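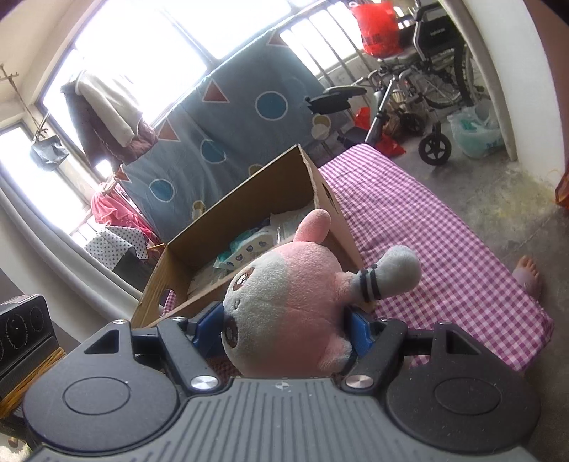
The Box on the Bed

Sharon Mfaume had been told to bring one box and she had brought three, so on the second morning she started over.

She put the best of the boxes on the bed, the one with handle holes that hadn't torn, and took out everything except the white packages. Those could stay in. Her sister had said there was a store in Namwood but that it closed whenever the owner felt like it, and a baby would not wait for that.

The room was on the upper floor of the Lytvynenko house. It had a big window with metal frames, and by seven the sun was on the gingham sheet and there was no more sleeping. Sharon didn't mind. She had worked early shifts at the Kalitz bakery for years and her body still got up for them.

"You're doing it again," her sister Ana said from the bed. She was lying down because the doctor had told her to lie down, and she was bad at it.

"Doing what?"

"Packing my things in the order you'd want them."

Sharon looked at the pile. She had clothes on one side and bedding on the other, and the plush toy by itself because it didn't belong with either. It was a pink and white animal with a round face. Their mother had mailed it in October, before there was any news to go with it, wrapped in a page of the Banditz paper. Ana had called her the same night and asked how she knew. Their mother said she didn't know anything, she had seen it in a window and liked the ears.

"What order do you want them in?" Sharon said.

"Diapers on the bottom. Then the towels. Then him on top."

"Him?"

"It's a him today."

Sharon took the toy and held it over the box. There was room, but the packages sat at an angle and he would have slid down the side. She put him back on the sheet and pushed the diapers flat with both hands.

The rent on the house was going up to 1046 a month, and that was why Ana was leaving it. The place in Namwood was smaller and belonged to her husband's uncle, who wanted nothing for it except that the gutters be kept clear. Pavel was already there, painting. He called every evening and said it was almost done, and every evening there was one more wall.

"Did he do the window?" Sharon asked.

"He says it opens."

"Did it not open before?"

Ana moved her foot to the edge of the mattress, where it was cooler. "He didn't say."

They had saved 3000 for the move and the first months after it. Sharon knew this because Ana had told her on the phone, and then told her again the night she arrived, in the same words. The truck would take part of it. The drive was 56 miles and the man wanted to be paid for coming back empty.

Sharon went through the clothes next. The white sweater was still hanging near the window, and she left it there because Ana got cold at night. Most of the rest could go. She folded a blanket in half and in half again and it was still too thick, so she unfolded it and rolled it.

"Leave the quilt for last," Ana said.

"I was going to."

"I want to see it when I wake up."

It was the one with the big blue circles. Sharon had slept under it herself one winter when they shared a room, and she had thought it would come to her. She had never said so. She looked at it now with the light on it and found she still wanted it, a little, and she went back to the blanket.

By 10 she had the first box the way Ana liked it. She set the toy on top and closed the flaps — one, then the other — and they didn't meet. She opened them and turned him on his side. They still didn't meet.

"Take him out," Ana said. "I'll carry him."

"On your lap? The whole way?"

"What else have I got to do with my hands?"

Sharon gave him to her. Ana set him on her stomach, facing the window, and closed her eyes. Sharon looked around for the tape and couldn't find it, and went downstairs to see if she had left it by the other boxes.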